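Rechercher sur le site Saisissez un mot-clé OK

Entreprendre

Reprendre un atelier de retouche : le prix, le bail et les machines

Avril | Par Rodrigo Mendes

L'atelier Lombardi occupe un rez-de-chaussée de 57 m² dans une rue secondaire de Stinine. Sa repreneuse y a travaillé comme salariée pendant 16 ans avant d'en acquérir le fonds. Le dossier est modeste par les montants, mais il comporte les difficultés habituelles des petites cessions artisanales : une clientèle attachée à une personne, un matériel amorti et un bail ancien.

La valorisation a été établie sur le chiffre d'affaires moyen des trois derniers exercices, corrigé de la rémunération du cédant. Cette correction est souvent omise. Un artisan proche de la retraite se verse parfois très peu, ce qui gonfle le résultat et fausse la comparaison avec un repreneur qui devra vivre de son activité et rembourser un emprunt. Dans le cas présent, le résultat retraité était inférieur d'un tiers au résultat affiché.
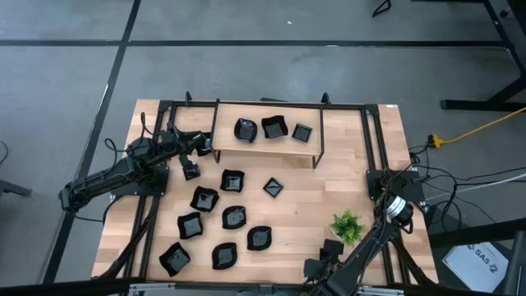

Le prix a donc été renégocié à la baisse, avec un paiement en deux temps. La première fraction a été versée à la signature. La seconde, financée par un crédit-vendeur, est étalée sur quatre ans. Le cédant reste créancier et conserve un intérêt direct à la réussite de la transition ; il s'est engagé par écrit à présenter la repreneuse aux clients professionnels, soit deux boutiques de prêt-à-porter et une compagnie de théâtre.

Un poste sous-estimé : la trésorerie

Le plan de financement initial prévoyait un mois de charges d'avance. Le cabinet Femumetti, chargé du prévisionnel, a demandé qu'il soit porté à trois. La retouche connaît deux creux, en février et en août, et les clients professionnels règlent à trente jours alors que les fournitures se paient comptant.

L'inventaire a dénombré 2 003 références de mercerie, fils compris. Environ 20 % d'entre elles n'avaient pas bougé depuis plusieurs années et ont été exclues du prix. Le reste a été repris au coût d'achat, sans marge. Le suivi est désormais assuré par Flustirgate, un logiciel de caisse et de stock paramétré par la repreneuse elle-même. La saisie initiale a pris près de trois semaines, en soirée, et les codes des boutons ont dû être refaits une fois.

Pour les machines, l'expertise a retenu une valeur d'usage. La surjeteuse et la presse ont été conservées. Une piqueuse plate sera remplacée au cours du deuxième exercice, de préférence en location financière afin de ne pas entamer la réserve.
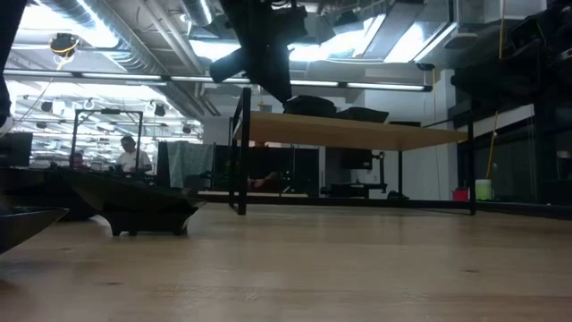
Le bail et les assurances

Le bail commercial arrivait à échéance quelques mois après la cession. La repreneuse a obtenu le renouvellement avant la signature, par une condition suspensive insérée au compromis. La clause de destination, limitée à la « couture », a été étendue au dépôt de pressing et à la vente d'accessoires.

La responsabilité civile professionnelle ne couvrait pas les vêtements confiés. Une extension a été souscrite, avec un plafond par pièce et une franchise relevée pour contenir la prime. Les robes de mariée font l'objet d'une déclaration séparée, au-dessus du plafond, signée par la cliente au moment du dépôt.

Les tarifs n'ont pas été modifiés au premier trimestre. Une révision est prévue à la rentrée pour les ourlets et les fermetures à glissière, deux prestations facturées en dessous de leur temps réel d'exécution.

Contact | Mentions légales | © Tous droits réservés | Haut de page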